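Care and feeding of a needle driver: speaker notes
Dandus service day, Rirport, 02/10/2021
Slot: 14 minutes plus questions. Leave the clicker with the next speaker this time.

OPENING (don't rush)

Thank the hosts. Mention the coffee only if it has improved.

My subject is one machine: the surgical robot in the end room at Rirport. We call the cart Kultar because that is what the inventory sticker says, and by the time anyone asked why, it was on all the forms. I look after its instruments. Surgeons get the applause. I get a tray and a brush.

Say up front that this is our local routine. The maker's instructions outrank me, and so does the sterile processing department, as they will be glad to confirm.

WHY THE WRIST GETS ALL MY TIME

The arm is a big, sturdy thing that mostly complains in plain text. The wrist is tiny, full of cable, and complains by feel. A surgeon will tell me it's "a bit lazy to the left." That's the whole fault report. I've learned to be grateful for the "left."

Pause. Somebody in the room has had the same report.

Next slide: the part on the job, needle in the jaws. Let them look before talking. Point to the small cables at the joint. Everything the jaws do has to come through there, and everything I clean has to come out of there.
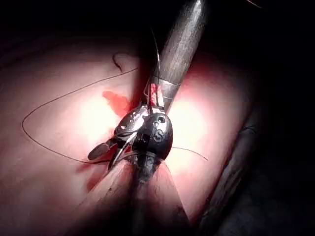
One note that came back after the January run-through of this talk was that the cables weren't the weak spot at all, and that most of the lazy wrists in that shop had come down to dried soil in the joint and went away with a longer soak and a proper flush. Fair point, and I've moved cleaning ahead of cables because of it. I had them the other way round for years, probably because cables are more fun to talk about.

CLEANING

Keep it wet from the moment it leaves the arm. If it dries, you have lost an afternoon.

Flush the shaft until the water runs clear, then work the wrist through its full travel under the surface and flush again. People skip the second flush. I can tell who.

Soft brush only. I once found a wire brush in our sink drawer with a label on it reading DO NOT USE, which raises the question of why it had a drawer.

CABLES

Magnifier and a good lamp. Roll the wrist slowly and look for a raised strand where the cable bends. One frayed strand and the instrument is out of service. Don't trim it. (Wait for the guilty look, usually third row.)

Move the wrist by the input discs at the back end. Never push on the jaws to see whether they move. They will, and then you own a new problem.

JAWS

Needle drivers have a hard life. Check that the tips meet and that neither one sits proud of the other. Then try a practice needle: close, tug, turn. If the needle rolls in the grip, write it down, even if it only does it once. It only ever does it once for me and then all morning for the surgeon.

SEATING IT ON THE ARM

Check the sterile adapter first. Ours caused 5 of the last 7 "instrument not recognized" calls, and in every one of those the instrument had been blamed, swapped and sent down to me with a stern note.

Click, wait for the arm to finish its little dance, then test: open, close, left, right, roll. Skipping the wait gets you an error, and a second error when you hurry to clear the first.

THE LOG

We keep ours in Catacutan, a program that looks like it was designed to discourage typing. Use it anyway. Instrument number, uses left, what was felt, what was found. Two separate boxes for felt and found, please. "Bad" goes in neither.

If there's time: the story of the instrument that went back and forth 2 times with "no fault found" until someone wrote down which arm it had been on. The fault was in the arm. Keep it short, it gets longer every year.

QUESTIONS

Likely one: can we squeeze out one more use after the counter runs down? No.

Other likely one: oil? Only what the instructions name, only where they name it.

Hand out the bench card. Collect the magnifier before people leave, it's mine.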